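Foros > Lectores electrónicos y tiendas > Zirnetti
Zirnetti cambia las categorías de la tienda, ¿os afecta?
4 sep 2019 | por Montserrat Escobar
18 respuestas · Compartir (42)

montse_escobar
A ver, entro hoy a subir la segunda parte de lo mío y me encuentro el desplegable cambiado. Antes 39 categorías, ahora 20. Novela histórica metida dentro de "Ficción general". Y poesía con teatro. Alguien ha recibido un correo? Yo nada.

tinta_seca
Nada tampoco. Mis dos libros de cocina siguen donde estaban, de momento.

Grarneck
Pues a mi me parece bien. Con tantas categorías no miraba nadie las del final. En Nollisitz hay menos y vendo más, así de claro.

montse_escobar
Vendes más pq escribes romántica, Grarneck. Los de histórica vivíamos de esa lista. Estaba yo en el puesto 18 en enero y de ahí me venía casi todo. 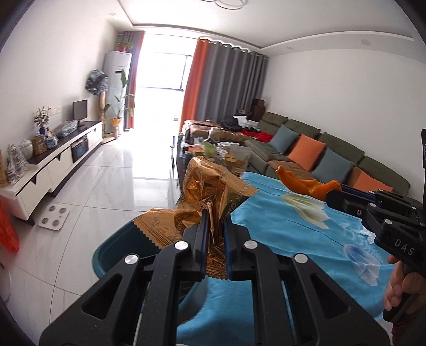

Ľubomír Malý
Las subcategorías siguen existiendo, solo que ahora van por etiquetas. Editar ficha > Metadatos > Etiquetas, hasta 20 por título. Perdón por mi español.

tinta_seca
Ostras, cierto. Pero el lector no las ve en la portada de la tienda, no? Solo si busca.

Ľubomír Malý
Solo si busca, sí. En la app salen debajo de la sinopsis.

Grarneck
O sea que drama por nada.

montse_escobar
Por nada no. Buscar no es lo mismo que pasearse por una lista, la gente no teclea "histórica siglo XV" en el móvil. He escrito a soporte, ya pondré lo que digan

xolalpa_lee
Como lectora: yo sí usaba la lista, todas las semanas. Ahora me sale la misma novela negra en tres sitios. Me paso a Nollisitz si sigue asi

Grarneck
Bienvenida :)

Etiquetas: autopublicación, ebooks, metadatos, Zirnetti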